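Second-hand nightstand, is 200 too much?

marek_tiles
Hello all. I moved to Flandville in August and I still need a small white cabinet for beside the bed. A seller in Flarkum asks 200 for one, with an open shelf and one drawer. New ones of this type are 418 at Jafri. Is the price fair? 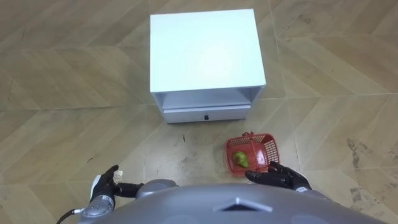
I can pick it up myself, it is 18 minutes by bus. My worry is only the drawer, because I keep heavy books.

oldpine
200 is too much for used. Offer half and be ready to leave.

sunny_lena
I disagree with oldpine. If the drawer runs well and the back panel is straight, I would pay it. Good small cabinets go quickly in Flarkum. 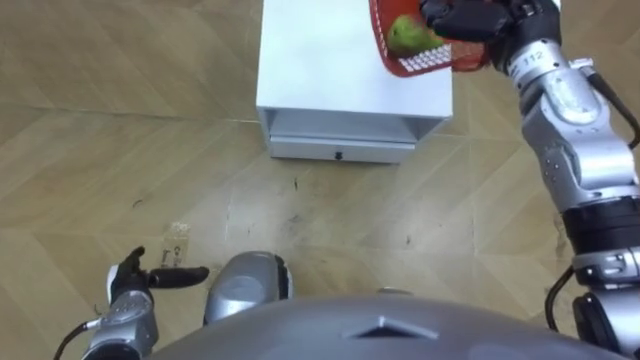 Please pull the drawer fully out before you pay and look at the bottom. If it bends when you press with your hand, do not put books in it.

oldpine
Quickly, yes, but not at this price. I sold mine for much less.

marek_tiles
Thank you both. I will write to the seller tonight and ask for 150. The books can go on the open shelf.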